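# Let the holding hand count

I've been reading failure logs from the Asum project for most of September, and I've come out of it more excited about hand-held demonstrations than I was going in. The task is a plain one: steady a round, soft thing with one gripper and wipe it with the other. A person does this with two grippers held directly in the hands, and a policy learns from the recordings. No robot needs to be in the room until test day!

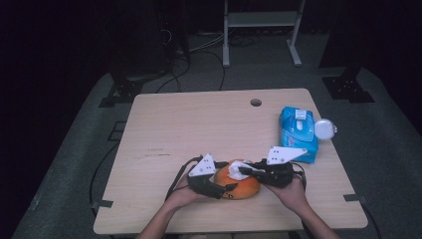
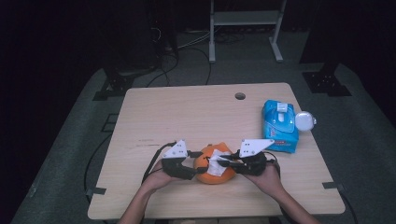
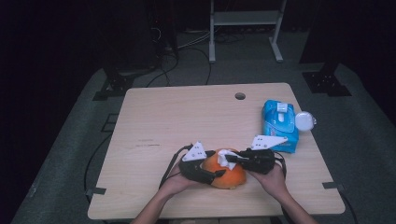
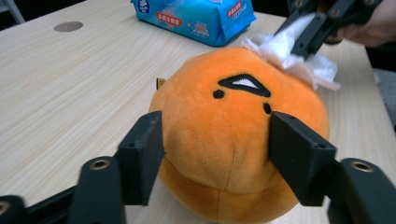
*Two-handed wiping: hand-held grippers, an orange target, a crumpled white tissue. The last view comes from a camera on one of the grippers.*

My argument is that we've been scoring this kind of work wrong. Nearly every writeup I read on two-handed tasks talks about the arm that does the wiping, the pouring, the cutting. The other arm gets half a sentence. It "stabilizes the object." And then you look at where the policies fall apart, and it's the stabilizing arm again and again.

Look at the gripper view, the one with the sleepy embroidered face. The two pads are pressed into the sides of the plush and the fabric gives a little around them. How far it gives matters enormously. Too little squeeze and the toy can roll when the tissue drags across it. Too much and the surface you want to wipe bulges out of shape. A person with the grippers in hand sorts this out without thinking, and adjusts the grip as the other hand leans in. That adjustment is what I want in the data, and I think it's the hardest thing to get any other way.

I did teleoperation for years and I'm fond of it. You get joint angles for free, and you know that everything you recorded can be done by the robot, which is a real comfort. But my own teleop demos of soft objects are dreadful. I squeeze, I wait, I look, I squeeze again. Put the tool straight in my hands and I stop doing that within a few minutes.

Chalerm Kongkaew ran the comparison that changed my mind. He had 1,062 recordings, all made with the hand-held grippers, and he trained one policy on the lot. Then he went through and kept only the ones where the holding gripper visibly changed its width while the wipe was in progress. That left 376. He trained a second policy on those alone, with the same settings.

The small set won. Out of 59 test runs each, the full-set policy finished 31 and the small-set policy finished 44. Those are modest numbers from one task on one robot, and I'd love to see somebody else try it before we all get carried away. (I am slightly carried away.) Still, throwing out nearly two thirds of your data and getting a better policy is the kind of result that ought to make people go back and look at what they have.

There are fair objections. Liesl Sutter raised the best one when I showed her the table: maybe the adjusting demos are simply the careful ones, made by the careful people, and grip width is standing in for care. She could be right. Chalerm's partial answer was to draw 376 at random from the same operators, in the same proportions, and that policy finished 29. I find this pretty convincing on the question of who made the demos. It doesn't settle whether the same person was having a better hour.

The other objection is about reach. Human arms go places the robot's arms can't, and a recording that looks lovely may be impossible to replay. We lose some that way. On a tabletop task with both hands close together, I'm willing to pay that price. For anything involving shelves I'd want to think again.

So what would I like people to do? Report the holding arm separately. Give its grip width over time, even as one ugly plot in an appendix. When a run fails, write down which hand failed first; Chalerm does it with a single letter in a spreadsheet and it takes no time at all. And if you have an old set of two-handed recordings on a drive somewhere, try his filter before you collect any more. It's an afternoon of work plus the training.

Next for us is the same wipe on something stiff, where squeezing harder costs you nothing. If I'm right, the filter should barely help there. I can't wait to find out.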